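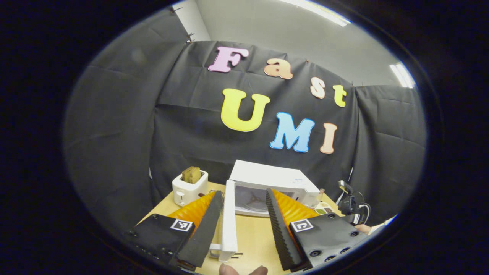
Delia Painemal
You can't make a real breakfast with a toaster and a microwave, you can make toast and you can make something rubbery

Ankit Rawat
Delia, I have been waiting my whole life for this. Thread on the toaster + microwave breakfast, which I eat nearly every morning and love more than is reasonable.

Ankit Rawat
Toast first in your head, second in practice. The toast is the fastest part and it goes sad the quickest, so the microwave gets a head start. Lever goes down when the eggs go in for their second round. Two slices up and golden, microwave door swung open, everything landing at the same moment. Best sight of the day!

Ankit Rawat
The eggs. Two eggs in a wide mug, a spoonful of milk, salt, fork them till there are no streaks. Rubbery eggs come from full power and walking away. Mine go in at 500 watts.

Ankit Rawat
30 seconds, stir. 67 seconds total is where my mug lands, and yes I worked that out over a whole January of slightly wrong eggs. Yours will be different. Stop while they still look a little too soft and leave them in the mug for a minute, they finish by themselves.

Ankit Rawat
Oh, and butter the mug first. I skipped this once and was scrubbing egg off ceramic till lunch.

Ankit Rawat
Bread matters so much more than the toaster. I get the plain white loaf from Sipos, sliced thick but still thin enough to drop in without wedging. If you have to push it down with a finger it's too thick, and you'll be fishing for it later (unplug first, please, and no forks).

Ankit Rawat
A small two-slice toaster is all I have ever wanted. White, boxy, one little lever. I've used the fancy kind with the screen at my cousin's place and I stood there reading a menu while hungry.

Ankit Rawat
Frozen bread! Slice the loaf the day you buy it, freeze it flat, toast from frozen one notch higher. I haven't thrown out a moldy heel in ages and the crust comes out crisper, I swear.

Ankit Rawat
Things I make besides eggs, because somebody will ask:
oatmeal in a bowl that's much bigger than you think (it climbs)
beans with a lid of paper towel
mushrooms with butter and garlic powder, they shrink to nothing so pile them in
tomato halves, cut side up, a bit of salt

Ankit Rawat
The mushrooms on toast are the one I'd fight for. Tip the juice off into a cup, put the mushrooms back in for another minute, then spoon a little of the juice back over. If you leave it all in, the toast drowns.

Ankit Rawat
Setup, for people in small kitchens: mine live side by side on one table, toaster on the left, microwave in the middle. Check which way your microwave door swings before you decide where the toaster goes. I had them the other way around in the Grekside apartment and for a year I opened that door with my elbow tucked in like a chicken.

Ankit Rawat
Leave some air above the toaster too. No shelf over it, no curtain near it. And don't put it on top of the microwave, I know it fits, it still gets hot up there.

Ankit Rawat
Keep the little stuff to the right where your hand already is. A bottle of something, a few packets. Mine is hot sauce plus whatever sachets came home with takeout. Those soy sauce ones are great in the mushrooms.

Ankit Rawat
Cleaning takes no time if you do it while things are warm. Bowl of water with a slice of lemon, run it till it steams, leave the door shut a few minutes, wipe. Crumb tray goes over the sink on bin night. I once emptied one that had clearly been building since the previous tenant and it was basically a second loaf.

Ankit Rawat
Price check on this morning's plate: 82 cents for the two eggs and two slices. Butter not included because I don't want to know.

Ankit Rawat
Delia, try the eggs at low power and come back to me. If they bounce I'll buy you breakfast at the place next to Sipos, and I'm ordering the mushrooms.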